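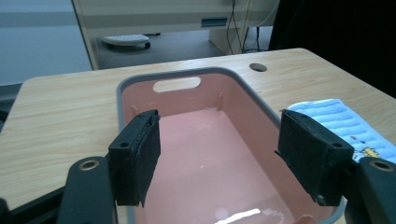
Photo: Isla Hoani

26th November

I have been putting off the cupboard on the landing since we moved to Wulumport, and this week I finally did it. It is the one with the slatted shelves and the boiler pipe running up the back, so it ought to be the airing cupboard, but we had been using it for anything that didn't have a home. Towels, light bulbs, the bag of bags, a tent.

I started by taking everything out and putting it on the bed. This is what all the books tell you to do and I don't enjoy it, but it does mean you have to finish before you can go to sleep. I was finished by half past nine.

The pink bin is the one I have given over to small cloths. It has a grey rim and an oval hole in the end for a handle, and it had been sitting under the bathroom sink holding one sponge and a bottle of descaler. I washed it out with washing-up liquid and hot water, dried it, and brought it to the table to do the sorting. I find it much easier to fold at a table than on a bed. On the bed everything slides towards you.

By small cloths I mean face flannels, tea towels, dusters, the muslins we kept from when the boys were babies, and the light blue ribbed cloth with the bit of yellow and brown pattern on it that Aniela gave me. Before this they were all in a heap on the bottom shelf and I would pull one out and get four.

I fold them in thirds lengthways and then in thirds again, so they stand up on their own edge. If they are thin they need one more fold or they flop. Then they go in the bin on their edges in a row, with the fold at the top. The bin has rounded corners, so you lose a bit of room at each end, and I put rolled-up flannels there. I tried putting the tea towels in the other way round first and the row came out too wide, so I took them all out and turned them.

Two things I would do differently. I would have thrown out the worn ones before folding and not after. I folded a whole set of dusters very neatly and then decided they were only fit for the shed. And I would have measured the shelf. The bin goes in, but there is a bracket on the left side that it catches on, and you have to lift it slightly to get it past. Leopoldo says he can move the bracket. I have heard this before about the towel rail.

The rest of the cupboard took longer but there is less to say about it. Bath towels are on the middle shelf, folded in half and then in thirds. Sheets are on the top, each set inside one of its own pillowcases, which I have done for years and would recommend. I got eight sets, which is too many for a house with three beds in it, and I have put two aside for Seidu, who is moving into his first flat in December and so far owns one fitted sheet. The tent has gone in the loft. The light bulbs are in a shoebox in the kitchen, and I have written the fittings on the lid, because I can never remember which is which when I am standing on a chair in the dark.

I also found the spare key to the back door, a swimming badge, the instructions for a washing machine we no longer have, and a pillowcase that does not match anything. The pillowcase has become a bag for the picnic rug.

I didn't buy anything for this. I did look at baskets in Gumede when I was in town, and they were very nice, but the one I liked was deeper than the shelf and I would only have been annoyed by it. If you are doing a cupboard of your own I would have a look under your sinks first. Most of us have a plastic bin somewhere with one sponge in it.

A couple of people asked after my last post whether I put anything in with the linen to keep it fresh. I used to use lavender bags but they lose their smell by Easter and then they are just small lumpy bags. Now I put an opened bar of soap at the back of the top shelf and use it up in the bathroom when it stops smelling of much. Any soap will do as long as you like it.

Next is the drawer in the hall, which has all the batteries in it. I opened it yesterday and closed it again.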